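Workshop notebook, Bendstead office
Thursday, 14:00
Entry: J. Baumgart

Subject: keyboards for the intake desks, cleaning and relabeling

The Jirkham order was reviewed this morning. Of the 35 boards listed, all are to be cleaned before they are assigned to a desk. Compressed air is to be used first, then a cloth lightly dampened with Primix solution at 300 ml per bucket. Liquid is not to be applied directly to any board. Keycaps are to be removed only with the wire puller. The flat tool marked two caps in February and has been withdrawn.
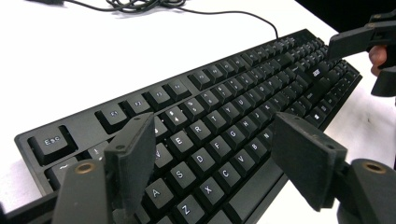 Asset labels remain unresolved. The Zamfir system requires a label that can be read without lifting the equipment, and the current stock is too wide for most boards. On the full-size black model there is a raised border around the keys, and the gap between Esc and F1 should not be used, as a label there would work loose with cleaning. The undersides are acceptable for the serial number only. A narrower label has been requested from stores. Roll size is 2000, and we require 570 for the present round including mice and card readers.

Legends are to be checked under the bench lamp after cleaning. Any board with a worn or doubtful legend goes to the gray shelf with a slip stating the key concerned.

Open: confirm label width with stores. Second wire puller to be ordered. Cloths to be changed after each tray.

J. B.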